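The Great Bedroom Sort, Take Two

Posted 18 September 2018

I have read a lot of advice on clothes this summer and I trust very little of it. Hold each item and see how it makes you feel. Turn all the hangers backward. Roll, don't fold. Then a woman at work lent me a paperback called The Jamen Method, which promises a calm bedroom by the end of one weekend, and I said I'd give it a fair try. I gave it two weekends. Judge for yourselves.

The book's big rule is that everything has to come out before anything goes back. Every drawer, every hook, the bag behind the door, all of it onto the bed. The author, who I suspect has a very large bed, claims you can't see what you own while it's put away. I can see what I own just fine. I own too many black things. I knew that in June when I tried the last system, and I didn't need to lose my mattress for a day to find it out again.

Still, I did it. First weekend was tops. I made a pile to keep, a pile to give away and a pile the book calls "resting," meaning clothes you are supposed to put in a box and forget. I have a word for that box already and the word is closet.

My sister-in-law, Laine Juška, swears by the resting box. She says she hasn't opened hers since she moved to the apartment on Vītola. I asked why she doesn't just give the box away, then, and she changed the subject.

Black on black

Second weekend was for dark clothes, which get a chapter to themselves. The book wants them sorted by weight, heavy at the bottom of the drawer and light on top. My problem with this is that a heap of black clothing all looks like one item. You pull at a sleeve and something else comes with it. I read that a patterned background helps, and for once I have no complaint, because the bedding in this house is about as patterned as bedding gets – stripes, polka dots, monkey faces, the lot. Black shows up on it beautifully. I can't say it makes anything feel calm.

I also don't buy the claim that folding on a bed saves your back. The surface gives, the fold goes crooked, and you end up doing it again on the dresser. If you have a table, use the table.

Monkey faces and a dark heap, with a folded pile off to the side:
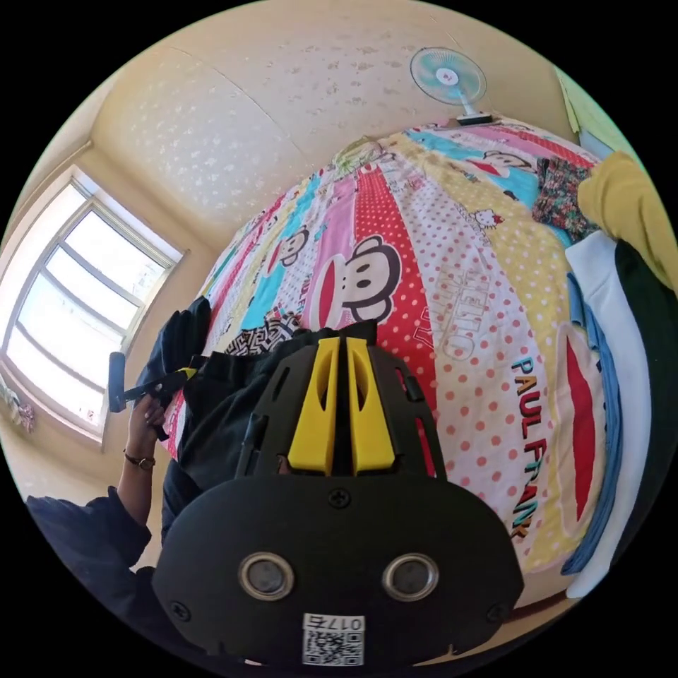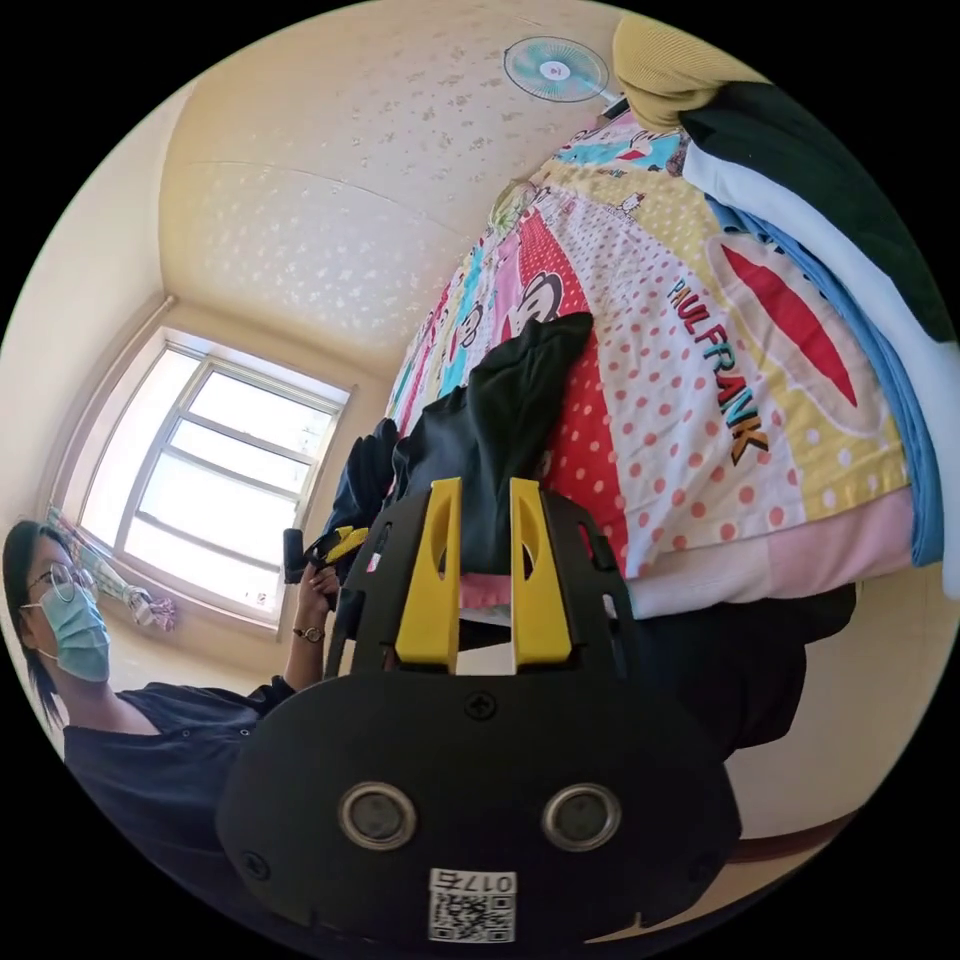 What I bought, and whether I'd buy it again

The book nudges you toward drawer dividers on page 100-and-something, so of course I looked. The Ferosier ones come in a set of 3 and slide around the minute you open the drawer. I stuck them down with tape, which worked, but I could have taped in a shoebox for nothing. I sent for a fabric spray from Drirkeck as well, on the strength of 876 glowing reviews. It smells fine. So does laundry.

Where things stand now: the tops are still in order, more or less. The dark drawer lasted until Thursday, when I needed a particular pair of leggings at six in the morning and went through it like a dog after a bone. The resting box is under the bed and I have already been in it twice.

I'm keeping the heavy-at-the-bottom idea, at least for sweaters. The rest of the book goes back to its owner this week, and she can have the dividers too if she brings her own tape.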